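Home Help Board > Clothes and Laundry > Storage

Storing summer clothes in a damp apartment, they smell every spring

Posted by marsh_window
May 28, 2026

Hello everybody. I hope this is the correct section. I looked through the older threads and found many about wool and moths, but my trouble is with cotton and denim, and with belts.

I live on the ground floor of an old house in Ostitz, near the river. The apartment has one storage closet, and one wall of it is an outside wall. In November I put all the summer clothes in there, and in spring I take them out, and every time there is the same smell. It is like a basement or an old book. The T-shirts are the least bad. Shorts and linen trousers are worse, especially where the cloth is thick, at the waist and in the pockets. This year I also found a gray powder on one belt that had stayed in the loops of a pair of shorts all winter. It came off with a cloth, but there is a pale shadow on the leather where it was.

What I do now: I wash everything, I fold it, I put it in plastic boxes with lids (I have 5) and I stack the boxes in the closet. On the floor of the closet I keep a Skera moisture box, the kind with white grains which turn to water. I empty it when I remember.

What I would like to know:

Is it the boxes, the closet, or the way I wash? I cannot change the closet. The landlord says the wall is dry and I do not want to open this discussion again.

Can the smell be removed without washing everything again and again? After two washes it is nearly gone, but when I wear the shorts on a warm day it comes back.

Should belts be stored together with the clothes or not?

I do not want to buy a big machine. There is no outlet in the closet and the hallway is narrow. Thank you for reading, and sorry if the text is long.

teaspoon_and_thread
Member

Your moisture box on the floor does nothing for clothes inside a closed plastic box. It dries the air of the closet. If the lid is tight, the air inside the box is the air you closed in there in autumn, with the water which was still in the cloth.

So most likely the clothes went in not fully dry. They feel dry on the outside but the waistband is not. Leave them on the rack one more day. And throw vinegar in the rinse, it kills everything.

Belts: hang them.

 marsh_window
 Thank you. The one more day on the rack I can do. About the vinegar, is it safe for colored things? One pair of shorts is quite dark.

 teaspoon_and_thread
 Never had a problem. Half a cup.

low_tide_laundry
Member

I agree about the drying, but I would be careful with "kills everything". Vinegar takes away some of the smell from the cloth. If there is real mildew in a seam, it can be still there after. Also please do not use it together with bleach, not in the same wash and not one directly after the other. It makes a bad gas.

I had the same problem when I was renting in Bakilana, and I will write what I did, maybe something fits you.

First I stopped using fabric softener for anything that would go into storage. Softener leaves a film on the cloth, and in my experience this film is what smells after half a year in a box. I also used less detergent and gave an extra rinse. The towels became a little hard but the smell was much weaker in the first spring already.

Second, I moved the boxes from the wall. Only the width of a hand, so the air can pass behind. I put them on a wooden slat frame from an old bed, so they did not stand on the floor. The bottom box was always the worst one before, and after the slats it was the same as the others.

Third, I changed two of the plastic boxes for cotton bags with a zipper, the kind sold for blankets. I bought mine at Jasgate, in the bedding part of the store. Cotton bags let the damp in, this is true, but they let it out again also. I used them for the things on the upper shelf, where the air is better. For the floor of a damp closet I would not take them.

I never stored belts, I have only one and I wear it the whole year, so here I cannot help.

 marsh_window
 The slats are a good idea, I have some wood from an old shelf which I can cut. How many times did you open the boxes during winter?

 low_tide_laundry
 I did not open them. But if I lived near the river I think I would do it sometimes.
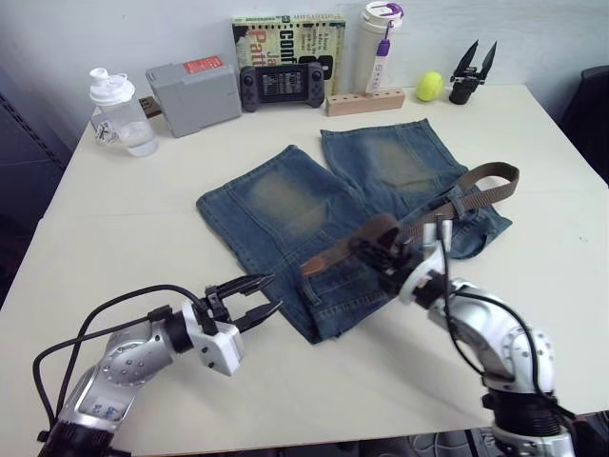
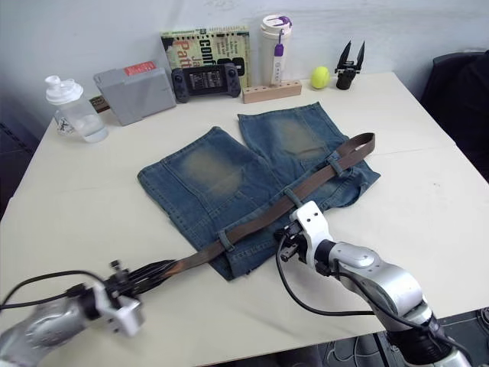
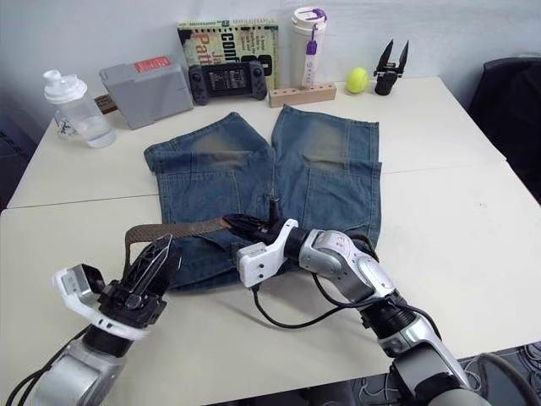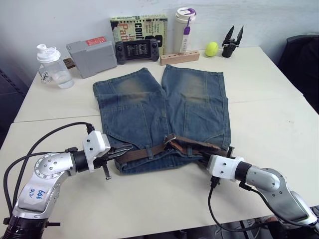 patient_hanger
Section helper, Clothes and Laundry

The two answers before mine are right in the main point, that clothes must be dry before the lid is closed. I want to add some things about thick cotton and about belts, and then an order of work for the whole closet.

Denim shorts are harder than they look. The legs are a single layer of cloth and are dry quickly, but the waistband is folded over, the loops are sewn on top of it, and behind that you have the pocket bags. When the leg is dry, the waistband may need another day. Turn the shorts inside out for the first part of the drying and pull the pocket bags out so they hang free. When you think they are finished, lay them flat on a table with the waist toward you, and hold the waistband between your fingers at the back seam. If it feels cooler than the leg, it is still damp. This is a simple test, and I trust it more than the clock.

Take the belt out of the loops before washing and do not put it back for the winter. Leather and denim keep moisture differently, and where they are pressed together there is no air at all. I think this explains your gray powder. A leather belt should be wiped with a cloth that is only a little damp, then dried in the room (never on a heater, it becomes stiff and cracks), and then rolled loosely or hung by the buckle. A little leather balm is good, but let it soak in for a night before you store the belt, for the reason that fresh balm is food for mildew. A belt of cotton webbing can be washed by hand with mild soap. Dry the buckle well on the back side, or you will have a rust mark on the strap in spring.

The pale shadow on your belt may become less visible with balm in a color close to the leather. Try it first on the end of the strap, on the inside. I cannot promise that it goes away completely.

About the smell which comes back when you are warm: it means that something is still in the seams. Soak the shorts in warm water with an oxygen whitener – the powder for colors, not chlorine bleach – for the time written on the package. Then wash as usual, with an extra rinse. For the dark pair, test a hidden place first, for example the inside of the hem. Old denim which is already faded on the thighs will not show a small change, but on a dark even blue you can see each spot. The same is true for vinegar. Half a cup in the rinse is normally all right for colors, but it is not good for the rubber parts of the machine if you do it every week.

Now the closet. I would do it in this order:

Empty it fully, and wipe the outside wall and the floor. Leave the door open for as long as you can live with it.

Wash the plastic boxes too, also the lids and the groove where the lid closes. I have met boxes which smelled more than the clothes in them.

Put the slats on the floor, as it was said before, and keep a space behind the boxes.

Put the drying bags inside the boxes. I mean the dry silica kind in a closed bag, not the box with white grains, which will spill its water on your clothes if it falls over. In a box of normal size I use 400 grams. It is more than people expect, but small bags from shoe boxes are full after some days. The bags can be dried again if the package says so.

Do not fill the boxes to the top, and do not press the clothes. Thick things go at the bottom, folded once only.

Keep the Skera box on the closet floor if you like, it helps the closet. Only write it in your calendar to empty it.

Choose a dry, cold day in the middle of winter, open all the lids and let the boxes stand open in the warmest room for an afternoon. If there is any smell at this time, you can save the clothes with airing. In spring it is more work.

If you have any space under a bed, I would put the denim there and leave the closet for things that can be washed hot, such as sheets and towels. A bedroom is heated at least a little, and an outside wall by the river will always be the weak place in the apartment, whatever the landlord says.

 marsh_window
 This is very clear, thank you. I tried the finger test today with shorts that hung since yesterday and you are right, the back seam is cool and the leg is not. I would have packed them like this. Under the bed there is space for two boxes, if I take out the suitcase.

 patient_hanger
 Then put the denim inside the suitcase, if it is clean and it closes well, and leave it where it is. Wipe the lining first. Suitcases smell also.

 teaspoon_and_thread
 Did not know that about the rubber in the machine. I do it every week.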